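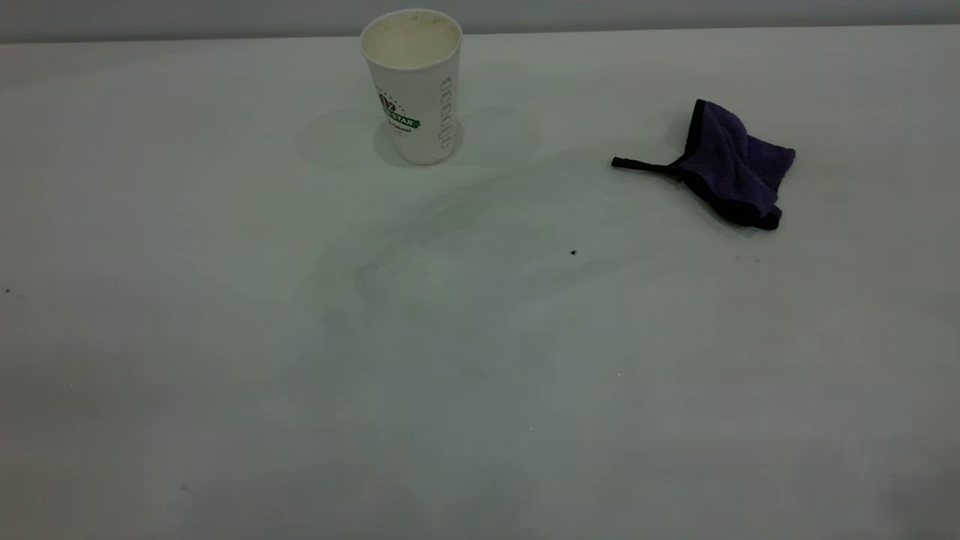
Boyang Shao wrote to me after my last post to ask why I bother cleaning the table under the arm at all, when the arm never looks at anything except what it's picking up. He runs his until it complains, he said, and then he gets out the spray.

Well, Boyang, I did it your way for most of a year! Our cell (the little one we call Ellwood, after the street) finds its parts with an overhead camera, and a white table is lovely for that right up until it has rings and specks all over it. A dark crumb is a perfectly good washer as far as the software is concerned. I once watched the arm go down for the same dot 13 times before I got up and flicked it away.

So now I wipe it down every 1000 cycles, first thing in the morning. Paper cup, purple microfiber cloth, and some patience, because my first pass nearly always leaves a big gray swirl and I have to go back over it. Then I save a fresh picture of the bare table for the camera to compare against, and I check the cup joint while I'm there, since the suction lip gets tired somewhere before 3000.

Chelsea Blackburn thinks I should switch to a matte gray mat and be done with it. She may be right, and I have one on order from Rullow, but I'd miss the white. The counter said 1689 when I left tonight, so the next wipe is a little way off.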